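Pilari Tabletop Kit: sample recordings and notes
README, third revision

What you get

The Pilari kit is sold by Moltham as a complete tabletop package: arm, multi-fingered hand, head camera, and a manual that assumes you already own the manual. We had one on the bench at Wirnport through March. This folder holds 178 recordings of it putting fruit on a plate, a job most toddlers will do for free.

Each recording has head camera video and joint readings in a matching CSV. There are 3 task folders: pick, place, and pick_place. Start with pick_place unless you enjoy half a story. 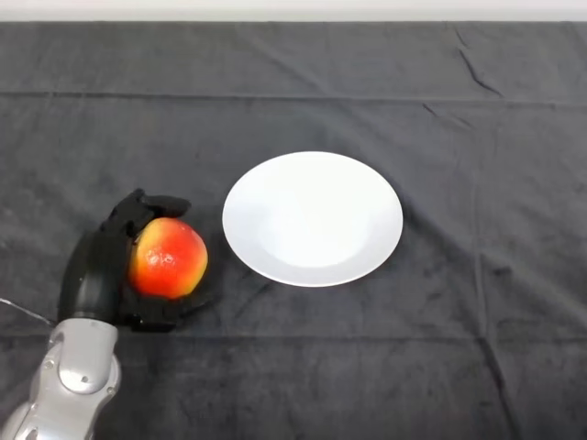
Grip force is logged in the kit's own units, which the manual calls "units." We left them alone. Anyone who works out the conversion is welcome to send it in, and Moltham might like a copy too.

Setup

Unpacking took 2 of us a full morning, most of it spent on the license dongle. Calibration is quick once it starts. Default finger speed is set for a more patient lab than ours, so we raised it in config.yaml; the original value is there, commented out.

Known problems

Timestamps drift in the longer files. Use the frame index.
The place folder has 3 recordings with no joint data. They are listed in missing.txt.
The viewer that ships with the kit crashes if a folder name contains a space.

Would we buy it? The hand, yes. The software, only at gunpoint.

Maintained by Acharya, Wirnport. Bug reports go in the tracker.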